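Nallton clinic moves hormone therapy patients to weekly injections

Tuesday, August 3, 2021

The Lemaire Clinic in Nallton is changing the way it schedules testosterone injections. Patients on replacement therapy who now come in every 2 weeks will be moved to a smaller weekly dose over the coming months, and most of them will be taught to give the injection themselves at home.

The change applies to men being treated for low testosterone confirmed by blood tests. It does not affect patients who use a gel or a patch, and it does not change who can be prescribed the hormone in the first place.

Long-acting testosterone is dissolved in oil and released slowly from the muscle. Levels rise in the first days after a shot and then fall until the next one. Some men on longer schedules feel well for a week and then report low mood, poor sleep or tiredness before their next visit. Splitting the same total amount into weekly doses keeps the level steadier, the clinic said in a letter to patients.

The letter also says that total monthly dosage will stay the same for most people. Anyone whose last blood count showed a high share of red cells will be seen by a doctor before the switch, and may have the dose lowered.

Training sessions

Home injection training starts this month in the ground floor education room. Each session lasts 30 minutes and is open to 8 patients at a time. A partner or family member may come along. Nurses will cover drawing up the oil, choosing a site on the thigh, changing sides from week to week and getting rid of used needles. Patients who would prefer to keep having the shot at the clinic can do so – they should tell the front desk when they book.

Sharps containers will be handed out at the session at no charge. Full containers can be returned to the clinic or to the Ravov pharmacy in Brendville during normal opening hours.

Blood tests

Everyone who switches will need a blood test after 3 months. The sample should be taken in the morning, on the day before an injection is due. The test measures testosterone, red cell count and, for older patients, PSA. Results will be posted to the patient portal, and the clinic will call only if the dose needs to be changed.

Prescriptions already filled can be used up as long as the vial is in date. Patients should not change their own dose or timing before they have been to a training session or spoken with a nurse.
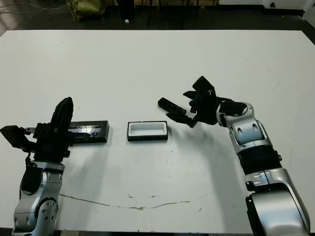 Brendville patients

The Brendville office will follow in January, once its new treatment room is open. Until then patients there stay on their present schedule, though they may ask for a place at a Nallton session if one is free. Bookings are taken by phone or at either front desk.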